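27/05/2022

Gripper week, day five. I had been promised that by now we would have a winner, and what we have is a spreadsheet with my lunch in it.

The Henus pair went first this morning. Lovely jaws, shut with a proper click, and a grip handle apparently designed for somebody with one long finger and no thumb. After an hour I had a groove in my palm. The Drakance is kinder to the hand but its encoder drifts, so by mid-morning it believed it was closed when it was gaping like a carp. I recalibrated it. It believed this for 9 minutes.

Sowa have written back about the firmware. They say the dropped readings are "within expected behaviour", and I intend to use that phrase the next time I forget to do the washing up. We need 3,000 clean picks before July and I threw out 700 this week, most of them for the timestamp fault, a few for me sneezing.

Small parts are where they all come unstuck. Blocks, fine. Cups, fine, even I look competent. Give any of them something pale and light lying on a cloth and you find out what the fingertips are made of. The wide fingers pick up the cloth as well, every time, and carry it off like a waiter. The compact ones do better - if you come in from the side and don't breathe.

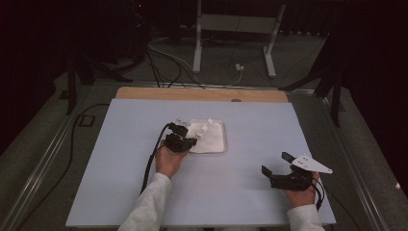
Cables remain my enemy. Whoever decided the lead should leave the handle just there has never had to turn a wrist over. I've asked Kotier for a quote on something softer and they came back with 300 a cable, before VAT, which seems a lot for string. Might try a strap up the forearm on Monday and see if it pulls less.

If I had to choose tonight I'd take the Henus jaws on the Drakance handle with anybody else's firmware. I put that in the notes more or less word for word. It will come back to me with a question mark next to it.

Thumb sore. Fish fingers for tea, eaten with a fork, badly.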